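Search the boards
Search
Advanced

Athlete-owned companies: does the name on the cap table mean anything?

**pacerback**
Jul 19, 2023
Local angle first. Haldale's goalkeeper coach, Chaltu Kumsa, has been listed as a part owner of Wullico, the outfit that wants to sell a nasal spray for exercise asthma. The club newsletter ran it under the headline "Kumsa Breathes Easy," and I hope whoever wrote that is well paid. The story says she "remains closely involved in the science." She played 111 games in goal. I have no doubt she can stop a penalty. What does closely involved in the science mean for a person with training at nine and a match every weekend?

**oldgravel**
It means she gets the emails.

**T_minus_Tea**
Little harsh. She has asthma herself, she's talked about it for years, and she put her own money in. I'd sooner buy from somebody who has wheezed on a touchline than from a fund with a nice lobby.

**pacerback**
I'd sooner buy from somebody with a finished trial. Having the disease gets you a seat in the waiting room same as the rest of us.

**halfspace_hal**
Is there a trial? The newsletter said "testing is under way," which covers a lot of ground. I have a sourdough starter for which testing is under way.

**oldgravel**
There's a small one. Went and read the company page so you don't have to. They enrolled 23 people, all runners, all from the Cedbridge area. No word on how many got the real spray and how many got salt water. They "reported improvement." Runners will report improvement if you hand them a new water bottle.

**T_minus_Tea**
So it's an early study. Every treatment you've ever taken had one of those. I don't see why a small company has to be treated like a con because an athlete is in it.

**oldgravel**
I didn't say con. I said runners.

**uzma_t**
Uzma Talpur here, I wrote the piece in the newsletter (not the headline, which I fought). Couple of things. Kumsa owns a minority share and told me so straight out, but wouldn't give the percentage. The "closely involved" line came from the company and I left it in as a quote with their name on it. I asked what it meant and got sent a second press release – longer, same adjectives. She was perfectly pleasant about all of it and said she isn't a scientist and wouldn't pretend to be.

**pacerback**
Then I withdraw about half of my first post. The quotation marks went missing in the version I saw.

**uzma_t**
They went missing in the version everybody saw. I have raised this.

**halfspace_hal**
My question is the club. Haldale players will be using this stuff if it ever comes out, and the coach who tells them to go see the doctor has money in it. Has anybody at the club said she has to step back from that?

**T_minus_Tea**
She coaches goalkeepers. There are two of them.

**halfspace_hal**
Two sets of lungs, Tea.

**uzma_t**
The club says she has filed a disclosure and that medical decisions go through the team doctor. I asked to see the disclosure and was told it was internal. That will be in the follow-up, with punctuation.

**bench_warmer_emeritus**
Been around long enough to remember the last one of these. Minhas, the recovery drink. Half the relay squad had shares, all of them swore by it, and it tasted like a wet envelope. I had 587 shares in it myself. They are in a drawer. Company never did anything crooked as far as I know, it just couldn't get stores to stock a second case after they'd tried the first. I don't think athletes make worse investors than anybody else. They get asked more often, that's all, and usually by a friend of a teammate.

**T_minus_Tea**
I liked Minhas.

**bench_warmer_emeritus**
So you're the one.

**oldgravel**
To be fair to Wullico, they do say plainly that it isn't approved and isn't on sale. It's in small type, but it's there. My beef is with the photo of Kumsa in full kit right over it. Put the lab people up there. Let one of them hold the ball.

**pacerback**
Nobody is going to click on a chemist holding a ball.

**halfspace_hal**
I would click on that all day.

**T_minus_Tea**
Where this will get settled is the next study, and the company page says they're hoping for September. If it's bigger and they publish the salt water numbers, I'll expect some manners from certain gravel-based posters. If they don't, I'll go quiet, and you can all enjoy that.

**oldgravel**
Deal. Somebody pin this.

**uzma_t**
Follow-up goes in the next newsletter. If you were one of the Cedbridge runners and are willing to talk, message me here. I don't need your name in print, I mainly want to know what you were told before you signed up and whether you were paid.

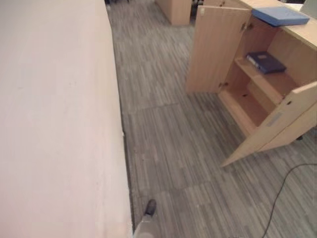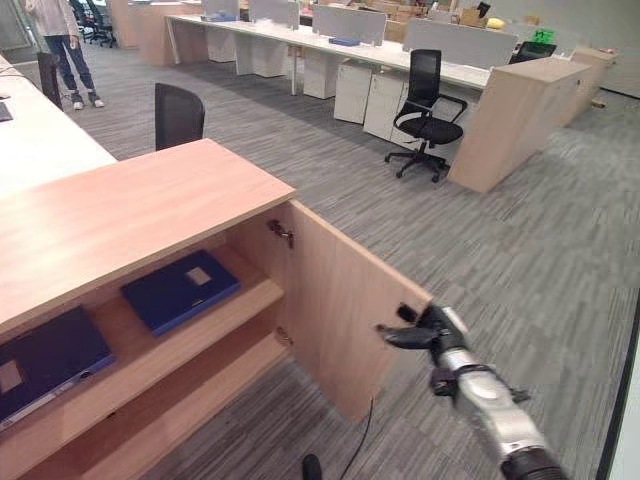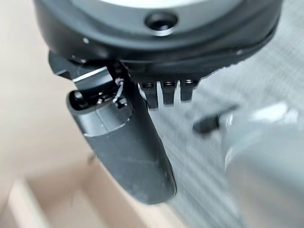 Haldale Supporters' Newsletter – Sports Business Desk

The thread was copied to the newsletter page with the posters' permission. Spelling has been fixed in a few spots, and one remark about the relay squad was taken out at the request of the person who made it. Replies on the board are still open to members. Comments below are from readers of the page.

Comments (4)

**Left Foot Lenny**
Good to see the quotation marks restored. What was the remark about the relay squad?

**marjoram**
My daughter has exercise asthma and plays in the under-fourteens. She uses the inhaler her doctor gave her and it's fine. I'd be interested in a spray but I'm not going to be interested until her doctor is. Not sure why this needed so many posts.

**Left Foot Lenny**
Still asking about the relay squad.

**T_minus_Tea**
For the record, Minhas came in two flavors and only one of them tasted like an envelope.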